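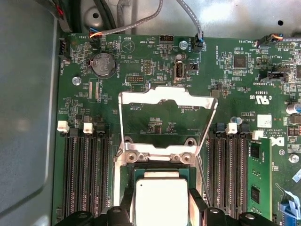 Povport refurbishes first batch of single-socket servers for regional libraries

Reading time: 4 minutes

Povport has begun bench work on a batch of 40 retired single-socket servers that will be rebuilt and sent to regional libraries and neighbourhood centres. The machines came out of a data hall operated by Sarnon, which replaced them at the end of their lease in September.

Each unit is stripped to the chassis tray, inspected, reassembled with tested parts and run under load before it is released. The workshop expects to finish the batch before the end of the financial year, subject to the supply of matched memory.

Bench lead Selma Živković said the fault rate so far was in line with earlier lots of the same age. "Most of what we reject is memory and fans," she said. "The boards themselves hold up well. Where we lose a board it is nearly always the socket, and nearly always from handling."

The processor socket is the slowest part of the inspection. With the load plate raised, the technician checks the contacts under magnification before a processor is fitted, and looks again at the seating of the heat spreader before the plate is closed. Old thermal compound is removed with isopropyl alcohol and lint-free wipes. A board with a bent contact is set aside for parts. Povport does not attempt contact repair on machines leaving the workshop, although two staff are trained to do it.

The boards have a bank of four DIMM slots on either side of the socket. Modules are first tested singly in one slot, then as a populated set. Todor Golob, who wrote the test procedure, said the single-module pass added time but had cut the number of machines returned to the bench after the load test. Latches are checked by hand at the same stage. A latch that does not close fully is recorded as a slot fault even if the module is detected.

Coin cells are replaced on every board regardless of measured voltage. The old cells go to a battery recycler, and the firmware settings are cleared and re-entered from a standard profile. The profile turns on the audible fault codes, which Sarnon had disabled across its fleet. Mr Golob said the beep codes were of little use in a hall full of running equipment but would be helpful at a small site with one server in a cupboard and no monitor attached.

Fan headers and temperature sensor headers are tested with a plug-in load before the tray is closed. Cables that were cut short or re-terminated during the machines' first life are replaced. The chassis trays are being kept, with new screws where the heads are worn. Standoffs are checked against a drilling template after two trays in an earlier lot were found to have one in the wrong position, touching the underside of the board.

Storage is supplied new. The original drives were removed and destroyed by Sarnon before the machines changed hands, and the workshop received none of them. Each rebuilt server will carry a mirrored pair of solid-state drives and a basic operating system image. Applications are left to the receiving site.

The load test runs overnight, starting at 6 pm when the benches are clear. Processor temperature, fan speed and corrected memory errors are logged at intervals, and any corrected error fails the machine. Povport has logged 1,809 test hours on the batch to date.

The receiving sites will use the servers mainly for catalogue caching, public computer logins and local file storage. Poonam Semwal, who coordinates technology for the participating libraries, said several branches were working from desktop computers pressed into service as servers. "They do the job until the power supply goes, and then the branch is on paper for a week," she said. "We asked for error-correcting memory and a second drive. Speed was a long way down the list."

Ms Semwal said sites had been asked to provide a ventilated shelf, a dedicated power outlet and a small uninterruptible supply. Rack mounting is optional. Sites without a rack will be sent a set of rubber feet and a printed clearance guide.

Freight is being handled in lots of 4 to limit the number of machines in transit at one time. Processors will travel fitted, with the load plate closed and the heatsink screwed down. Memory will also travel fitted. A spare fan and a spare coin cell will be packed with each machine.

Povport is also seeking surplus registered memory modules in matched pairs. Modules should be in antistatic packaging, with the label intact and no tape on the contacts. Loose modules in paper envelopes will be accepted but will be tested last. Unbuffered desktop memory is not suitable for these boards.

Donations can be left at the workshop counter between 9 am and 3 pm. Larger quantities should be arranged in advance with Tane Pomare in receiving.

Contact the newsroom | © Povport | Back to top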